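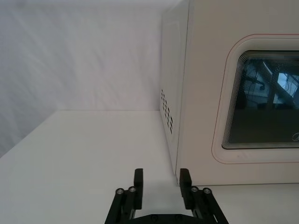

Mingxuan Qian wanted it minuted before anything else that the Gadthorpe save room is still in the wrong place, that it was in the wrong place in December, and that moving it two screens to the left did not count as moving it.

Minuted.

## Trovitside hack, team meeting

**1. Gadthorpe save room**

Discussion ran long. The room sits after the spike corridor, so anyone who dies in the corridor gets to replay the elevator, the fish and the corridor. Fitzgerald called this "classic difficulty." Mingxuan called it something else and was asked to rephrase. Vote to put the save before the spikes: carried, with Fitzgerald abstaining loudly.

**2. Door count**

The level editor allows 40 doors per area. Illetti has drawn 53 for the lower caves. He proposed that some of them could be "spiritual doors." Pressed for details, he said walls you can walk through. Agreed that these may stay if the tiles look different from real walls, which they currently don't. Illetti to cut the rest and post a revised map.

**3. Palette**

The purple is still too purple. Three people have now fixed it and each fix was a different purple. Moved to use the version from the second beta and lock the file. Fitzgerald has the file. Fitzgerald is looking for the file.

**4. Bug reports**

- Ice shot freezes the shopkeeper. Keep until someone complains.
- Someone complained. Fix it.
- Final boss can be skipped by pausing on the stairs. Mingxuan asked that this be left in for the speedrunners. Put off to next meeting, as it was last meeting.
- Credits list Illetti twice. Illetti sees no bug.

**5. Readme**

Current readme says "have fun" and names no base ROM version, which explains most of the inbox. Mingxuan to write a proper one with patching steps and a line about headers. Length capped at one page after last time.

**6. Any other business**

Fitzgerald asked if we could add a second quest. Meeting closed at 9:40 p.m.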